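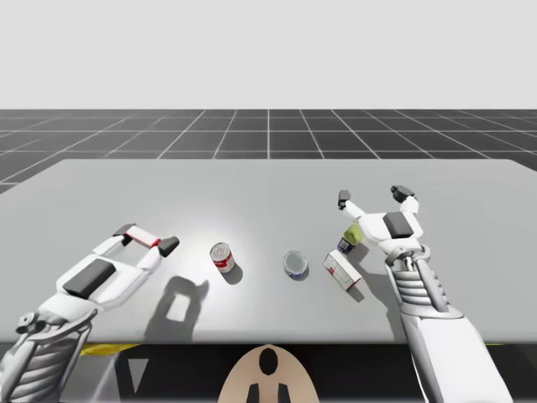
Small grocery items set out in a loose row on a light grey table.

Pantry storage: dry goods, tins and jars

Temperature matters more than shelf life printed on the label. A cupboard beside the oven can pass 30 °C in August, and oils, nuts and wholemeal flour go rancid well ahead of their date at that level. Store these on the lowest shelf of an outside wall, or in the fridge.

Flour. Decant into a container with a gasketed lid. Leave 20 mm of headspace. For weevils, freeze new flour for four days at -18 °C, then bring it back to room temperature while still sealed, so condensation forms on the outside of the bag.

Rice and lentils. A 200 g jar suits spices and seeds only. For a household of four, use two-litre jars and label the lid as well as the side.

Tins. Discard any with a bulged end, a rusted seam or a dent that crosses the rim. Shallow dents in the body are cosmetic. Rotate by putting new stock at the back.

Oils. Dark glass, cap tight, away from the cooktop. Once opened, use nut oils within two months.

Shelf load. Melamine shelves 16 mm thick sag noticeably over long spans. Add a centre support if the span exceeds 85 cm.

Cleaning. Wipe shelves with one part white vinegar to four parts water. Let them dry fully before restocking. Shelf paper traps crumbs and is best left out.

Märta Hovland, Werville
Revised 10/19/23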